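6월, 밤 열 시가 넘었다

오늘은 일기를 길게 쓰려고 한다. 지난 한 주 동안 한국어로 쓴 것이 장보기 목록밖에 없어서 손이 조금 굳은 느낌이다. 한국어 선생님은 매일 짧게 쓰는 것이 가끔 길게 쓰는 것보다 낫다고 하셨는데, 나는 늘 반대로 하고 있다. 사전을 옆에 두고 천천히 쓰겠다. 틀린 조사는 내일 아침에 고치겠다.

아침에는 비가 왔다. 73번 버스를 탔는데 창문이 모두 흐려져서 정류장 이름을 볼 수 없었다. 안내 방송도 고장이 나서 한 정류장을 더 가서 내렸다. 우산을 쓰고 거꾸로 걸어오는 길에 빵집에 들러 깨가 붙은 긴 빵을 하나 샀다. 빵집 아주머니가 비닐봉지에 한 번 더 싸 주셨다. 이런 친절을 받으면 "감사합니다" 다음에 무슨 말을 더 해야 할지 항상 모르겠다. 그래서 고개를 두 번 숙였다.

스컨우드(Skernwood) 건물에는 아홉 시가 조금 안 되어 도착했다. 이번 달에는 내가 로비 담당이다. 담당이라고 하면 큰일처럼 들리지만, 하는 일은 단순하다. 앉는 자리를 정리하고, 남은 물건을 모으고, 읽을거리를 제자리에 놓고, 의자 천을 닦는다. 전에는 레프테리스(Lefteris Economou)가 이 일을 했고, 그 사람이 3층 자료실로 올라간 다음부터 내가 하게 되었다. 그가 남긴 공책에는 그리스어와 영어가 섞여 있다. 그리스어는 한 글자도 읽지 못하지만 그림이 있어서 대충 이해한다. 예를 들면 의자 옆에 물방울을 그리고 그 위에 크게 가위표를 한 그림이 있다. 물을 많이 쓰지 말라는 뜻이라고 생각한다.

나는 이 로비를 꽤 좋아한다. 처음 왔을 때는 색이 너무 많다고 생각했다. 회색 의자 아래가 연두색이고, 그 곁에 겨자색 자리가 있고, 또 연두색의 각진 스툴이 있다. 우리 부모님 집은 모든 것이 갈색이었다. 갈색 소파, 갈색 커튼, 갈색 찬장. 어머니는 갈색이 때가 안 보여서 좋다고 하셨다. 그런 집에서 자란 사람에게 연두색 의자는 좀 부끄러운 색이다. 그런데 몇 달 동안 매일 보니까 지금은 이 색이 없으면 심심할 것 같다. 특히 오늘같이 밖이 어두운 날에는 연두색이 고맙다.

'겨자색'이라는 말은 오늘 사전에서 다시 확인했다. 나는 지금까지 이것을 '진한 노란색'이라고만 불렀다. 이퍼(Aoife Buckley) 씨는 "그건 그냥 노란색이야"라고 하지만, 노란색과 겨자색은 분명히 다르다. 한국어에는 노랗다, 누렇다, 노르스름하다, 샛노랗다가 모두 따로 있다. 이런 단어를 외울 때는 힘들지만, 알맞은 물건을 만나면 외운 보람이 있다. 겨자색 자리는 나에게 그런 물건이다.

오전에는 의자 천의 먼지를 떼는 일을 했다. 회색 천은 먼지가 잘 보이지 않지만 손바닥으로 쓸면 금방 알 수 있다. 끈끈이 롤러를 쓰면 빠르다. 그러나 천과 천이 만나는 틈에는 롤러가 들어가지 않아서 마른 솔을 썼다. 그 틈에서 동전 하나와 머리핀, 사탕 껍질이 나왔다. 동전은 분실물 봉투에 넣고 날짜를 적었다. 머리핀도 넣을지 오래 생각했는데, 결국 넣었다. 작은 물건이라도 어떤 사람에게는 마음에 드는 물건일 수 있으니까.

점심은 이퍼 씨와 같이 먹었다. 내가 산 빵을 반으로 나누고, 이퍼 씨가 가져온 감자 수프를 나누었다. 이퍼 씨는 곧 이사를 할 계획이라 요즘 상자 이야기만 한다. 책을 큰 상자에 넣으면 절대로 들 수 없다고, 책은 작은 상자에 넣고 큰 상자에는 이불을 넣으라고 했다. 나도 작년에 이사할 때 똑같은 실수를 했다. 그때 책 상자의 바닥이 계단에서 터졌고, 사전이 아래층까지 굴러 내려갔다. 지금 내 옆에 있는 이 사전이다. 모서리가 아직도 찌그러져 있다.

오후에는 로비 자리에 놓인 물건들을 하나하나 생각하는 시간이 되었다. 정리라는 일은 손보다 머리가 더 피곤하다. 버릴 것과 둘 것을 정하는 일은 쉬운 편이고, 어려운 것은 '어디에' 둘지 정하는 일이다. 책은 책장에 가면 된다. 컵은 탕비실에 가면 된다. 그런데 의자 위에 놓인 책은 어떤 사람이 읽다가 잠깐 놓은 것일 수도 있다. 내가 책장에 꽂아 버리면 그 사람은 돌아와서 당황할 것이다. 레프테리스의 공책에는 이 문제에 대한 그림이 없다.

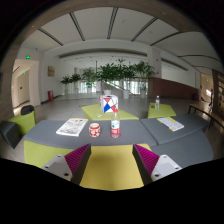 로비의 회색 긴 의자. 책, 컵, 빨간 뚜껑의 병, 얇은 책자. 뒤쪽 스툴 위에는 하얀 상자.

물건들 중에서 제일 마음에 든 것은 왼쪽의 하얀 책이다. 책인지 잡지인지 나는 좀 헷갈렸는데, 이 일기에서는 책이라고 쓰겠다. 표지에 검은 선으로 그린 그림이 빽빽하게 있다. '빽빽하다'는 숲이나 글씨에 쓰는 말로 배웠는데 그림에도 쓸 수 있을 것 같다. 나는 어릴 때 이런 그림을 그리고 싶어서 얇은 펜을 여러 개 샀다. 종이의 구석부터 시작해서 절반도 못 채우고 항상 그만두었다. 끝까지 채우는 사람은 어떤 성격일까. 아마 우리 오빠 같은 성격일 것이다. 오빠는 우표 앨범도 한 칸도 비우지 않고 다 채웠다.

빨간색과 흰색의 작은 컵도 좋다. 키가 작고 몸이 둥근 컵은 넘어질 걱정이 적다. 우리 할머니가 쓰시던 컵도 이렇게 둥글었고, 입이 닿는 부분이 크림색이었다. 할머니는 거기에 커피를 반만 따르고 나머지는 우유로 채우셨다. 나는 우유를 데우는 일을 맡았는데 한눈을 팔다가 넘치게 한 적이 많다. 천으로 된 의자 위에 컵이 있으면 나는 조금 긴장한다. 그래서 로비에 작은 탁자를 하나 놓자고 전에도 말했고, 오늘 다시 메모를 써서 사무실에 냈다. 메모는 한국어로 썼다. "의자 위에 컵을 놓는 분들이 계시므로 작은 탁자가 있으면 좋겠습니다." '계시므로'가 너무 딱딱한지 걱정되어 이퍼 씨에게 물어보았는데, 이퍼 씨는 나보다 한국어를 늦게 시작한 사람이라 우리 둘 다 답을 모른다.

병에 대해서는 쓸 말이 적다. 투명한 병이고 뚜껑이 빨갛다. 컵도 빨갛고 뚜껑도 빨간데 나란히 있으니까 친척 같아 보인다. 병은 제일 쉬운 물건이다. 주인이 찾으면 돌려주고, 찾지 않으면 저녁에 분리수거를 한다. 뚜껑과 라벨은 따로 떼어야 한다. 이 나라에 와서 처음 배운 집안일이 라벨 떼기였다. 어떤 라벨은 손톱으로 한 번에 떨어지고, 어떤 라벨은 끝까지 풀이 남는다. 나는 이것 때문에 엄지손톱만 조금 길게 기른다.

오른쪽의 얇은 책자 같은 종류가 제일 어렵다. 이런 것은 책장에 세우면 힘이 없어서 옆으로 눕는다. 두꺼운 책 사이에 끼우면 이번에는 보이지 않는다. 지난달에 나는 타무노(Tamuno)라는 가게에서 산 파일 상자에 얇은 것만 따로 모았다. 상자에는 칸이 다섯 개 있다. 행사, 지도, 건강, 어린이, 그리고 '기타'. 그런데 한 달이 지나니까 '기타' 칸만 뚱뚱해졌다. 나머지 네 칸은 말랐다. 내일은 칸의 이름을 다시 정해야 한다. '기타'라는 이름을 아예 없애면 어떻게 될까 생각해 보았지만, 그러면 '건강' 칸이 새로운 '기타'가 될 것 같다.

연두색 스툴 위의 하얀 상자는 그대로 두기로 했다. 검은 선과 빨강, 파랑, 분홍 무늬가 있어서 그 자리와 아주 잘 어울린다. 스툴은 원래 앉는 물건이니까 상자를 올려 두면 자리가 하나 줄어든다. 논리적으로 생각하면 치우는 것이 맞다. 그러나 나는 오늘 논리적으로 생각하고 싶지 않았다. 정육면체가 각진 스툴 위에 있는 모양이 보기 좋았다. '정육면체'도 오늘 찾은 단어다. 발음이 [정융면체]가 된다고 한다. 다섯 번 소리 내어 읽었더니 이퍼 씨가 왜 수학 공부를 하느냐고 물었다.

네 시쯤 클라비크(Clavik)에서 천 견본이 왔다. 앞으로 의자 천을 바꿀 때 쓸 색을 고르라는 것이다. 작은 천 조각이 23개이고, 뒤에 번호만 있고 이름이 없다. 회색만 해도 여러 가지라서, 창가에 가져가서 보면 푸르고 전등 아래에서 보면 누렇다. 나는 지금의 회색이 좋다고 말했다. 레프테리스도 내려와서 보고, 지금 것과 제일 비슷한 조각을 골랐다. 우리 둘이 같은 조각을 골라서 기분이 좋았다. 겨자색은 견본에 없었다. 전화로 물어보니 그 색은 이제 주문을 따로 해야 한다고 한다. 값은 다음에 알려 준다고 했다. 나는 지금 있는 겨자색 자리를 더 조심해서 닦아야겠다고 생각했다.

레프테리스에게 공책의 물방울 그림도 물어보았다. 내가 이해한 것과 조금 달랐다. 물을 많이 쓰지 말라는 뜻이 아니라, 로비 천장에서 물이 새던 자리를 표시한 것이라고 한다. 겨울에 이미 고쳤다고 한다. 나는 몇 달 동안 마른걸레에 물을 거의 안 묻히고 의자를 닦았는데! 그래도 천에는 그 방법이 나쁘지 않다고 그가 위로해 주었다. 공책의 다른 그림들도 다음에 같이 보기로 했다. 특히 물고기처럼 생긴 그림이 궁금하다.

집에 오는 길에는 비가 그쳤다. 세제가 떨어져서 가게에 들렀는데 늘 쓰던 것이 없어서 오르니츠(Ornitz)라는 것을 처음 샀다. 레몬 냄새가 난다고 쓰여 있지만 내 코에는 사과 냄새가 난다. 저녁은 남은 빵과 달걀로 간단하게 먹고, 설거지를 하면서 내 방도 생각해 보았다. 로비는 매일 정리하면서 내 책상은 3주 동안 그대로였다. 컵 두 개, 펼친 공책, 다 쓴 건전지, 단추. 특히 단추는 어느 옷에서 떨어졌는지 모른다. 옷장을 열고 셔츠를 하나씩 확인했지만 모두 단추가 제대로 있었다.

그래서 책상을 반만 치웠다. 오른쪽 반이다. 컵을 씻고, 건전지는 현관의 통에 넣고, 단추는 작은 접시에 놓았다. 왼쪽 반에는 편지와 서류가 쌓여 있는데, 이것은 하나씩 읽어야 하니까 밤에 시작하면 안 된다. 지금 이 일기를 깨끗한 오른쪽에서 쓰고 있다. 팔꿈치를 편하게 놓을 수 있어서 글씨도 평소보다 반듯하다.

오늘 배운 단어를 적어 둔다. 겨자색. 빽빽하다. 정육면체. 견본. 찌그러지다. 마지막 것은 사실 알고 있던 단어인데 맞춤법을 또 틀려서 다시 적는다.

내일 할 일도 적는다. 파일 상자의 칸 이름 바꾸기. 분실물 봉투에 새 종이 붙이기. 이퍼 씨에게 작은 상자 두 개 가져다주기. 탁자 메모에 답이 왔는지 사무실에 물어보기. 마른 솔은 털이 많이 빠져서 새것이 필요하다. 우산을 버스에 두고 내리지 않기. 이제 이를 닦고 자겠다.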